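Flokton WT-2 bench, long-term review
Posted by Mio Mizuno, October 16, 2021

Price as tested: $671 delivered to the door in two cartons. Rated load on the label is 2,000 N, evenly spread. I have owned mine for 16 months.

The WT-2 is a fixed-height bench with a light wooden top in a black metal frame. It sits in the middle of the Flokton range, above the folding model and below the one with drawers. I bought it to replace a Doltcombe desk that sagged in the centre under a small vice.

Assembly

The frame goes together with hex bolts in one size. The supplied key is soft and rounded off on the fourth corner, so use your own. Instructions are drawings only, and the drawing for the rear brace shows it mirrored. Fit everything finger-tight, square the frame by measuring both diagonals, then tighten. Working alone it took me an evening. The posts are easier with a second person holding them plumb.

Top

The planks are edge-glued and finished at the factory with a clear oil. The colour is a warm honey that has deepened slightly near the window. One joint opened by the thickness of a business card in the first winter and closed again by spring. I have not filled it. The oil resists water for a short time but coffee left overnight leaves a ring, which comes out with 240 grit and a fresh coat. Ink from a felt marker does not come out.

Flatness is acceptable. With a steel rule laid across the planks I can pass a thin feeler gauge under it at one spot near the back. For soldering, sorting parts and general assembly it makes no difference. For marking out sheet metal I would put a granite plate on top.

Frame

The black coating is a fine-textured powder coat. It has chipped at two bolt heads and nowhere else. Side-to-side stiffness is good with the diagonal fitted and poor without it, so treat the diagonal as mandatory even though the manual lists it as optional.
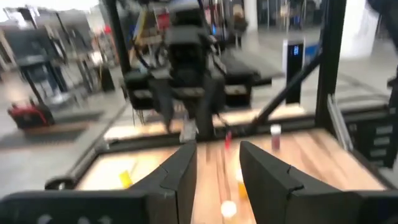
Small items stay put on the oiled surface better than they did on the Doltcombe, which had a slick melamine face. Round things will still roll if the feet are not levelled. The feet adjust over 43 mm, enough for my garage slab.

Against the Mensah equivalent, the Flokton has the better top and the worse hardware. Mensah supplies locking nuts. Flokton supplies plain ones, and I had to retighten mine twice before adding thread locker. Spare bolts came from Fakham within a week of ordering.

Rating: four out of five. One point off for the key, the mirrored drawing and the plain nuts.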